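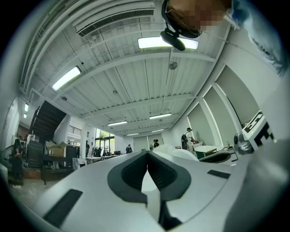

Proridora hand-held gripper kit – gallery

We are a small team and we have used the Proridora kit since July. Many people wrote to us to ask how it looks in daily work, so we collected our pictures and notes on one page. The kit is sold by Plasilgate as a pair, left and right, together with the marker plates and the software Molel. We paid for our kit ourselves.

The jaws
The pads are dark and have a texture. They close in a V, and this shape is good for bottles, cups and handles. For very thin things, like a sheet of paper, we had less luck. Spare pads are sold in a bag of six pieces, and the change takes us 2 minutes for one hand.

The marker
Every gripper carries a black-and-white pattern on a white plate. Please keep it clean. With fingerprints on the plate the tracking in Molel became worse for us, and we lost 23 recordings before we found the reason. 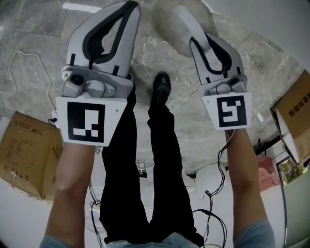

Both hands
Working with the pair needs some practice. The first day the arms get tired, and one forgets to keep the plates turned to the outside. After a week it feels quite natural. We recommend to start with one hand only and add the second one later.

The cables
This is our main complaint. The cables hang down along the arm, and when you walk you must think of them all the time. We tie them to the sleeve with a soft band from Kozma – it is cheap and it does not press.

Fingers
The light gray fingers with the black loop can be taken off and ordered separately. Ours still hold well after 88 hours of use.

If you want to try the kit before you buy, Plasilgate lends it for a deposit. You must send it back in the original box, so do not throw the box away as we did.

Page updated 13 May 2024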